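Ghosting on the office whiteboard, help?

**Avwood_desk**

Board is on an off-white wall, old marker won't come off. Tried water, tried dish soap. Needs to be usable by April, new one is way over budget.
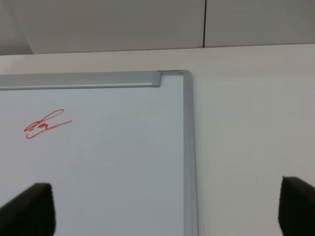 ### Replies

**Wenceslao Bautista**

Rubbing alcohol on a soft cloth. Wipe, wait 2 minutes, wipe again. Old ink – go over it with fresh marker first, then wipe while its wet. Stay off the scouring pads, they ruin the coating. And clean the eraser too, a dirty one just spreads teh ink around.

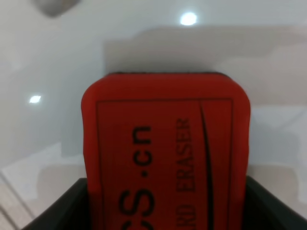 **Strazds**

Alcohol worked on mine, but the shadows came back after 4 weeks. Coating was shot. Ended up putting stick-on film over it, fine so far.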